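Home | Notebook | Purchasing | Rigs | Contacts
Last updated: April 2, 2022

Equipment planning, hand-held grippers and spares

Went through the budget with Thijs Lambrechts this morning. We have three complete pairs of hand-held grippers at the moment and one box of parts that could make up most of another. The bedding work is due to run through June and we want to add a second site before then, so the question is what to order now and what can wait.

Two quotes in. Kusness will sell us finished pairs, assembled and checked, with fingers fitted. Pilness only does the plates and linkage bars, cut to our drawing, and we would have to put them together here. De Haan was asked as well but has not answered the second email. I'll call them before we decide, as they did the last lot of pins and those have held up well.

The finished pairs cost more per unit but save bench time. Thijs puts assembly at most of a day per pair once you include setting the linkage so both fingers close evenly. I think he is being generous to us. The last pair took me longer than that, mostly because one joint was tight and I had to take it apart twice. If we go with Pilness we should plan for that and not pretend the labor is free.

Money: 1,000 set aside for consumables and small parts, separate from the main equipment line. Out of that I have already committed 144 for finger facings and screws. Facings are the thing we go through fastest. I would sooner have a drawer full than stop a session for one.

Spent the rest of the morning with the current pairs on cloth, to see what we want changed before anyone cuts new plates.

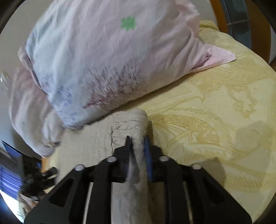
Folded end of the beige cloth between the fingertips, pillows behind.

Notes for the order, from handling them today:

Fingertips. Keep the narrow pointed shape. It is the right thing for getting hold of an edge or the end of a fold. Kusness offers a wider tip as standard and says it is better for general use. Might be true for boxes and bottles, but most of our list is fabric. Ask if they will fit our tip instead and what it adds to the price. If it adds a lot, buy theirs with no tips and fit our own.

Plates. The openings in the outer plates stay as drawn. Pilness asked if they could leave the plates solid to save cutting time. I said no for now. Thijs wants to weigh one of each before we argue about it, so ask for a single solid plate as a sample.

Joints. Same screws on all joints, please. The parts box has a mix in it and I wasted time looking for the right driver. If we standardize, one small tray covers every pair we own.

Handles. No change. People with small hands still find the reach a bit long but a new handle means a new drawing and I don't want to open that before June.

Bedding and cloths. This should have its own line in the budget and never has. We have been using what was on the shelf. Patterned and plain both needed, in more than one weight, plus pillowcases. I have a list of 17 items priced up and will put it in the purchasing folder under Tiller, which is the name we are using for the second site.

Storage for Tiller is still open. They have a cupboard but it doesn't lock. A case per pair would sort that and also help with moving things back and forth – Kusness includes one, Pilness obviously does not. Add the price of cases to the Pilness side before comparing.

Where we got to: two finished pairs from Kusness for Tiller, so they can start without waiting on our bench, and a set of plates and bars from Pilness to finish the one in the parts box. Thijs agrees on the first and is lukewarm on the second. He would rather buy a third finished pair and keep the box for spares. Will redo the sum both ways with cases and bench time in.

To do
- call De Haan about pins, and ask for lead time in writing
- tip question to Kusness
- sample solid plate from Pilness
- sort the parts box by screw size
- move the 17-item list to the Tiller folder
- Thijs to check if the facings can go on the main equipment line next year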